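Good Practice Rules for a Shared Two-Gripper Handling Cell

Student project report
Edit Antal
Vorthorpe, 17/08/2026

1. Purpose

The handling laboratory at Vorthorpe is used by several student groups in turn. Until this project each group worked to its own habits. Some wrote down the stop procedure, some relied on memory, and the settings left on the controller at the end of a session were often different from those found at the start. The aim of the project was to write one set of working rules for tasks in which two grippers handle cardboard goods at the same table, and to check that the rules could be followed by people who had not written them.

The report covers the rules, the reasons for the less obvious ones, and the changes made after the trial. It does not cover electrical inspection, which is done by the department under a separate procedure.

2. Background

Two existing documents were used as a starting point. The first was the laboratory induction sheet, which deals mainly with access, footwear and emergency stops. The second was the handling code used at the Nudville site, which was written for a single arm behind a fixed guard. Neither says what should happen when two grippers share a working space, or when the goods are soft, worn or torn.

Cardboard causes problems that do not appear with rigid test blocks. The walls give under load, so the gripper can close further than planned before the force limit is reached. Torn rims catch on textured finger pads. A block held near one end can tilt and strike the box beside it.

3. Method

A draft of 11 rules was prepared from the two documents and from the session log kept in the laboratory. The log held 1552 entries. Each entry marked as a stop or a fault was read and assigned to one of 4 groups: gripper contact, dropped item, cable or floor obstruction, and operator error. Entries that could not be assigned were left out of the comparison.

The draft was then tried by two groups, named Kiss and Jullov after the bench labels they use. Each group was given the printed rules and no spoken instruction. Questions were written down and passed to the author after the session. 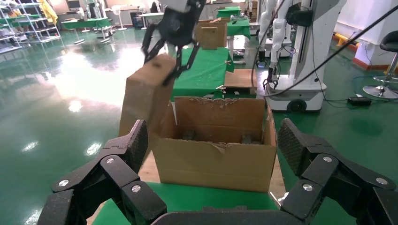 Figure 1. Handling task at the green-covered table, seen from one gripper. The second gripper holds a cardboard block beside the open box.

4. Rules as issued

4.1 Before start

Rule 1. The operator names the gripper that has right of way and writes it on the session sheet. The other gripper yields in all cases.

Rule 2. Finger pads and joint screws are checked by eye with the arm stopped. A loose screw ends the session until it has been refitted and signed for.

Rule 3. Boxes are inspected on the table. A box with a torn rim may be used if the tear is recorded. A box with a torn base may not.

Rule 4. Stools, power adapters and spare connectors are moved outside the marked working area. Cables are routed so that no arm or mobile base can reach them.

4.2 During handling

Rule 5. Only one gripper may be inside a box at any time.

Rule 6. A gripper holding an item keeps clear of the box rim until the other has stopped moving.

Rule 7. A tilted item is set down and gripped again. It is not corrected by pushing it against the box or the table.

Rule 8. The closing force limit is set for the weakest item in the task and is not raised during the session.

Rule 9. Nobody reaches into the working area while either arm is powered, including to pick up a dropped item.

4.3 After handling

Rule 10. Both grippers are opened and parked before power is removed.

Rule 11. Settings are returned to the stored values and the session sheet is completed before the next group enters.

5. Results of the trial

Both groups completed their sessions with the printed rules. Rule 1 gave the most difficulty. The draft said that right of way belonged to "the leading arm", which Kiss read as the arm that moved first and Jullov as the arm nearer the box. The wording was replaced with a named gripper.

Rule 7 was followed but slowed the work. Jullov asked for a permitted angle of tilt. No angle was added, as the operators had no means of measuring one during a run.

Rule 8 was at first ignored by Kiss, who raised the limit after an item slipped. The controller now asks for a supervisor code before the limit can be changed.

The controller log buffer was also found to be too short for a full session. It was extended to 2000 lines so that stops early in the session are kept.

6. Limits and further work

The trial used two groups and one type of task. The rules have not been tested with a mobile base moving during handling, and Rule 4 would need to be rewritten for that case. Wear of the finger pads was checked by eye only. A simple pad gauge is planned for November, together with a second trial using groups from Nudville.

The session sheet is given in Appendix A and the grouped log entries in Appendix B.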